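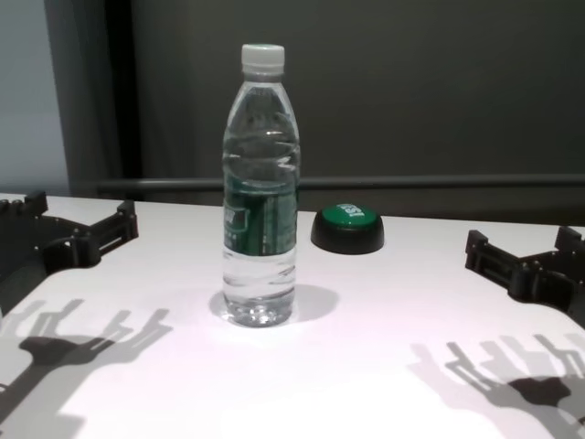
Home | Kitchen | Cleaning | Workshop | Storage | Ask a Question

Keeping and Reusing Bottled Water at Home
By Senyo Asamoah, October
Print this page | E-mail this page

A case of bottled water takes up floor space and gets forgotten. These are the habits we use in our house, where we go through one case most weeks and keep a second in the hall closet.

Where to keep it

Store the case off the garage floor and away from paint, gasoline and lawn products. Thin plastic can pick up smells over time. A low closet shelf is fine. Keep it out of direct sun, and put the new case behind the old one so the old one gets used first.

Standing bottles up

A full bottle has a narrow foot for its height and goes over easily on a desk or worktable. Set it toward the middle, well back from your elbow, with the cap screwed down. If you work near a laptop or power strip, keep the water on the other side of the table.

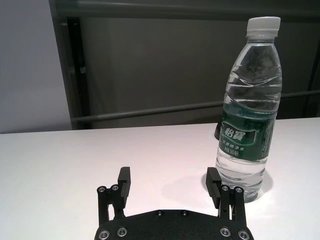
C'estbon purified water, 555 ml, with the green label.

Check the size before you pack lunches. Bottles that look alike on the shelf can differ by a few mouthfuls, and a taller one may not fit the side pocket of a school bag. Take one along when you buy the bag.

Freezing

Pour out an inch or so first. Water swells as it freezes and will split a full bottle or push up the cap. Freeze it standing, then lay it in the cooler. I put mine in Friday night for Saturday fishing.

Telling them apart

One rubber band per person, a different color each. Marker on the cap works too but rubs off with handling.

Getting the label off

Cut a wraparound label with scissors beside the seam and peel. For leftover glue, rub in a little cooking oil, wait ten minutes and wash with dish soap.

Using the empties

Cut the top off at the shoulder for a funnel. The bottom half will hold screws or paintbrushes. Sand the cut edge or cover it with tape before handing it to a child. Don't store cleaners or thinner in a drink bottle, even with a new label on it.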